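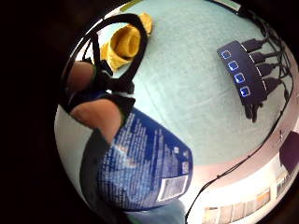 Yellow cloth and the blue package, the cloth on the table, the package in hand.

Notebook p. 457, April, started a little after 2 pm

Picking up where Shazia left off. Her last line says "cloth too wet, try less," with no amount next to it, so I'm starting my own column. The question is still how to freshen up a round table without taking the tablecloth off every time, and how long before people can put their paper cups and elbows back on it.

First go was 30 ml of plain water on the yellow cloth, wrung once, folded in four and pushed outward from the middle. It felt fine in the hand but dragged the tablecloth along with it, and I had to hold the far side down to stop it bunching. Second go with the cloth left scrunched up went much better! Less drag, and it gets into the dip where the cloth goes over the rim. Downside is that I lose track of which side I've already used.

Also, we need to decide where the packages live while someone is wiping. I keep picking one up, putting it on the part I haven't done, and then picking it up again. Chair seat, maybe.
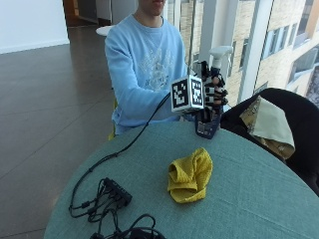 Table and Linen Care – Clonville workshop

Spray next. Thitima Thepsuriya's rule from the Rowbotham job was spray the cloth, leave the table alone, and I'm more and more on her side. I tried it both ways on the spare piece of fabric from the drawer. Straight onto the fabric I got a dark patch with a hard ring at the edge, and it was still showing after 40 minutes (I went and had lunch in the middle, so I don't know when it would have looked all right). With the cloth sprayed first I got a faint smear and no ring.

Two squeezes per quarter of the table seems to be enough. Three and I'm back to the dragging problem. I wrote "two" on tape and stuck it inside the drawer, so if you find it there, that's what it means.

Loose ends: the Cisus fabric is a tighter weave than our spare piece, so none of this may carry over. Shazia Sial has the offcut – ask her for it.
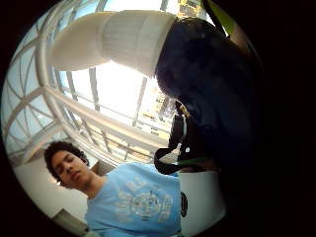 Can we use the same cloth for a spill and for the ordinary wipe?
Keep them separate. A cloth that's picked up coffee goes straight in the wash bag, and you take a fresh one for the wipe.

Still to do, in no order: wash the yellow cloths on their own (the last lot left fluff on everything), find out if Gretska will sell us 300 at the old price, and try the scrunched method again with a cloth that's been through the wash a few times. Oh, and top up the spray before going home, please. I started with a nearly empty one and it spat. 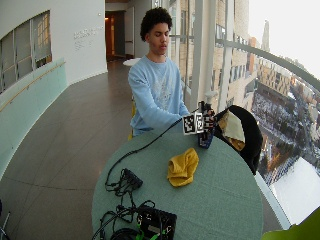

Yellow cloth left scrunched in the middle of the table, coat on the chair back.

Stopped at 4:15. Drying times go on the next page once I've had the offcut from Shazia.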